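Patchkabel

Ein Patchkabel (auch Rangierkabel oder Anschlusskabel) ist ein beidseitig konfektioniertes Kabel, mit dem Netzwerkgeräte untereinander, mit einer Anschlussdose oder mit einem Rangierfeld verbunden werden.

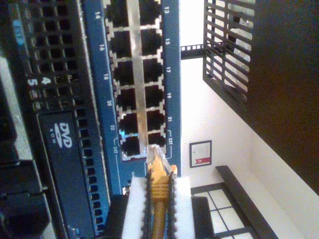 Wie lang darf ein Patchkabel sein?
In der strukturierten Verkabelung sind für die gesamte Strecke höchstens 100 Meter vorgesehen, wovon üblicherweise 90 Meter auf die fest verlegte Leitung und zusammen 10 Meter auf die Patchkabel an beiden Enden entfallen.

Begriff

Das Wort geht auf das englische to patch zurück, das in der Nachrichtentechnik das vorübergehende Zusammenschalten zweier Leitungen bezeichnet. Im Deutschen hat sich daneben der Ausdruck rangieren gehalten, der aus der Fernmeldetechnik stammt. In Tonstudios und beim Rundfunk werden ebenfalls Patchkabel verwendet, dort jedoch meist mit Klinkensteckern. Der vorliegende Artikel behandelt Kabel für Datennetze mit Kupferleitern.

Aufbau

Gebräuchliche Patchkabel enthalten acht Adern, von denen jeweils 2 zu einem Paar verdrillt sind. Die Verdrillung verringert das Übersprechen zwischen den Paaren und die Empfindlichkeit gegen äußere Störfelder. Die Schlaglänge, also die Strecke für eine volle Umdrehung, unterscheidet sich von Paar zu Paar.

Im Gegensatz zu Verlegekabeln, deren Adern aus massivem Draht bestehen, haben Patchkabel in der Regel Litzenleiter. Diese sind biegsamer und vertragen häufiges Umstecken besser, weisen bei gleicher Länge aber eine höhere Dämpfung auf. Für Litze und Massivdraht werden zum Teil unterschiedliche Steckverbinder angeboten, da sich die Form der Schneidkontakte unterscheidet.

Schirmung

Die Bezeichnung der Schirmung folgt dem Schema xx/yTP. Der Teil vor dem Schrägstrich gibt den Gesamtschirm an, der Teil dahinter den Schirm der einzelnen Paare. U steht für ungeschirmt, F für einen Folienschirm und S für ein Schirmgeflecht. Ein Kabel der Bauart S/FTP besitzt demnach ein Geflecht um alle Paare und zusätzlich eine Folie um jedes Paar. Ein Schirm entfaltet seine Wirkung nur, wenn er an den Steckern großflächig aufgelegt und die Anlage fachgerecht geerdet ist.

Belegung

Für die Belegung der achtpoligen Stecker sind die Schemata T568A und T568B verbreitet. Sie unterscheiden sich in der Lage des orangefarbenen und des grünen Paares, die gegeneinander vertauscht sind. Elektrisch sind beide gleichwertig, solange beide Enden einer Verbindung gleich belegt sind. Ein Kabel mit T568A an einem und T568B am anderen Ende wird Crosskabel genannt. Es diente früher der direkten Verbindung gleichartiger Geräte. Die meisten neueren Schnittstellen erkennen die Belegung selbsttätig (Auto-MDI-X), weshalb Crosskabel kaum noch benötigt werden.

Kategorien

Die Übertragungseigenschaften werden in Kategorien eingeteilt. Kategorie 5e ist bis 100 MHz spezifiziert und reicht für Gigabit-Ethernet aus. Kategorie 6 reicht bis 250 MHz, Kategorie 6A bis 500 MHz. Für eine Verbindung ist stets das schwächste Glied maßgeblich. Ein höherwertiges Patchkabel verbessert eine ältere Festverkabelung daher nicht.

Farben

Eine verbindliche Farbordnung für den Kabelmantel gibt es nicht. Viele Betreiber legen hausintern fest, welche Farbe für Telefonie, Arbeitsplätze oder Verbindungen zwischen Verteilern steht. Bewährt hat sich eine zusätzliche Beschriftung an beiden Enden, weil Farbregeln bei Umbauten erfahrungsgemäß nicht immer eingehalten werden.

Handhabung

Patchkabel sollen weder geknickt noch stark gezogen werden. Der zulässige Biegeradius ist dem Datenblatt zu entnehmen. Zum Bündeln eignen sich Klettbänder besser als fest angezogene Kabelbinder, die den Mantel eindrücken und die Lage der Paare verändern können. Ein häufiger Mangel ist eine abgebrochene Rastnase, durch die der Stecker keinen sicheren Halt mehr hat. Manche Stecker haben deshalb eine Knickschutztülle, die auch die Rastnase abdeckt.

Siehe auch

Verlegekabel
Rangierfeld
Strukturierte Verkabelung
Lichtwellenleiter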